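Speaker notes: Waste points that work
Estarano site services day, April 2025

Slide 1. Title
Say hello, say which building I work in, check the microphone reaches the back. Questions at the end unless something is unclear.

Slide 2. Where we started
Oridari building, three floors, 380 people on the pass list. We had 77 bins when we began in February. Most were under desks and most held a tissue and an apple core when they were emptied. Each one got a new liner every evening whether it needed it or not.
Pause here. People usually want to say theirs is the same.

Slide 3. What the liners cost us
We were ordering 4000 liners at a time and still running short. The price per liner is small. The time is the real cost: walking to the bin, lifting, tying, fitting the next one. Don't read the table out. Point to the bottom row only.

Slide 4. What we changed
Desk bins went. We put in 19 shared points, by the kitchens, the printers and the work benches. Signs at eye height, same colour on every floor. Grastance supplied the signs. The first batch had the floor numbers wrong, so allow for a reprint.
Mention the complaints. There were plenty in the first fortnight, mostly about food waste, and they dropped off once the kitchen points were emptied at lunch as well.

Slide 5. Bench tops
The workshop rooms did not want floor bins. Chairs catch them and the offcuts end up beside them. We tried a bucket on the table, with a plastic bag as the liner.
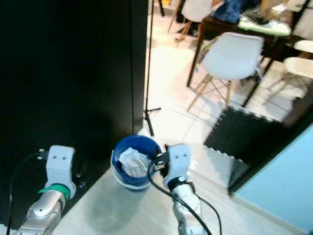 Photo: Estarano site services

Blue bucket, white bag. The bag is crumpled and bulges up to about the rim. Ask the room whether they would call that one full. Opinions differ, and that is the point of the slide. Our rule is that a bag is changed when what's in it reaches the rim, and you have to look in to know. A bag that has puffed up can look full from the doorway.
Also: choose a bucket with a thick rim. The bag folds over it better.

Slide 6. Still to sort out
Nasr wing has not moved over yet. Liner sizes, we stock three and want two. Who empties the bench buckets on late shifts.

Slide 7. Questions
Handouts are by the door. If asked about recycling rates, say the figures are not ready and take an email address.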